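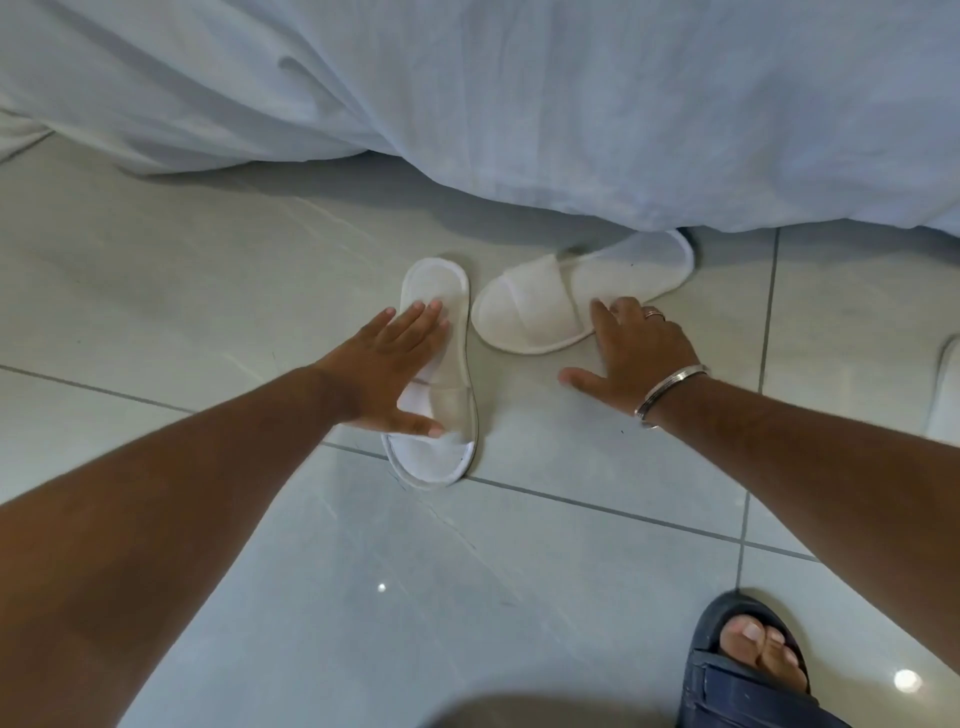

Week 3 of our Curden housekeeping project, and I got bedside duty! My job was slippers: the white disposable kind, set out side by side on the tile next to the bed. Sounds easy, right? I practiced in room 409 and kept setting them crooked (one toe pointing off to the side, every time). The sheet hangs so low that it's easy to push a heel in under it too. My best run was 7 pairs before I had to fix one. Next up is pillows, which I'm told are way worse.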